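Tag der offenen Tür bei Stukano: zwei Stunden zwischen Messuhr und Streuselkuchen

Wer im Juni nach Griramholm fährt, tut das normalerweise wegen des Sees. Ich war wegen einer Werkhalle dort. Stukano, Hersteller von Arbeitskabinen, Tischaufbauten und allerlei Gehäusen, hatte zum Tag der offenen Tür geladen, und weil es regnete, war der Parkplatz schon um kurz nach zehn voll. Ich stand am Ende auf der Wiese hinter dem Feuerwehrhaus, was meine Schuhe bis heute nicht vergessen haben.

Am Eingang gab es ein Namensschild zum Selbstbeschriften und einen Kugelschreiber, der auf Namensschildern nicht schrieb. Danach ging es in Gruppen durch den Zuschnitt. Aluprofile werden dort in so vielen Längen gelagert, dass die Regale an eine Kirchenorgel erinnern, nur lauter. Die Säge durfte man hinter einer Scheibe bewundern. Ein Junge neben mir wollte wissen, ob sie auch Käse kann. Die Antwort ging im Lärm unter, das Gesicht des Mitarbeiters sah aber nach einem Ja mit Erfahrung aus.

In der Plattenabteilung wurde es stiller und erstaunlich grundsätzlich. Man kann sehr lange über Grautöne reden. Zwei Muster lagen aus, beide hellgrau, und die Gruppe sollte abstimmen, welches ruhiger wirkt. Gewonnen hat das linke. Ich hatte für das rechte gestimmt und halte das weiterhin für richtig.

Der Teil, für den sich die Anfahrt gelohnt hat, kam in Halle 2: die fertigen Arbeitsplätze. Der Typ mit den drei geschlossenen Seiten heißt im Katalog Trorano, was nach einem Badeort klingt. Glatte Wände hinten, links und rechts, schmale Profile an den Stößen und ein Tisch in einem so blassen Blau, dass ich beim ersten Hinsehen Weiß notiert habe.

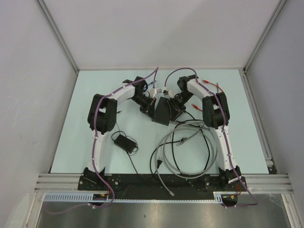
Tisch und Kabinenwände mit zwei Armen auf schwarzer Montageplatte, violette Kabel inklusive.

Mir haben die Ecken am besten gefallen. Zu Hause habe ich ein Regal, an dessen Ecken man den Gemütszustand des Erbauers ablesen kann (es war ich, es war spät). Solche Kanten sehe ich seither mit anderen Augen. Auch die schlichten Wände haben etwas, man möchte sofort seinen Schreibtisch hineinstellen und für Kollegen nicht mehr erreichbar sein. Auf meine Frage nach einer Büroversion wurde höflich gelacht. Ich hatte sie ernst gemeint.

Weniger überzeugend war die Sonderschau zum Thema Kabelführung, gestaltet vom Nachbarbetrieb Sæther. Viele Tafeln, kleine Schrift, ein Film ohne Ton. Gelernt habe ich trotzdem, dass Kabelbinder auch in Weiß verkauft werden und dass es Menschen gibt, die zum Biegeradius eine Meinung haben – eine feste.

Verpflegung: Streuselkuchen sehr gut, Kaffee aus der großen Kanne, also Kaffee aus der großen Kanne. Die Bratwurst war um halb zwölf ausverkauft, was in der Schlange mit mehr Anteilnahme besprochen wurde als die gesamte Plattenabteilung.

Beim Gewinnspiel musste man schätzen, wie viele Schrauben in einem Glas liegen. Ich habe 200 geschrieben, es waren 873. Der Hauptpreis, ein Akkuschrauber, ging an eine Dame aus der Gruppe vor mir. Für alle anderen gab es einen Zollstock, und den habe ich noch auf der Wiese benutzt, um nachzumessen, wie tief das Vorderrad eingesunken war.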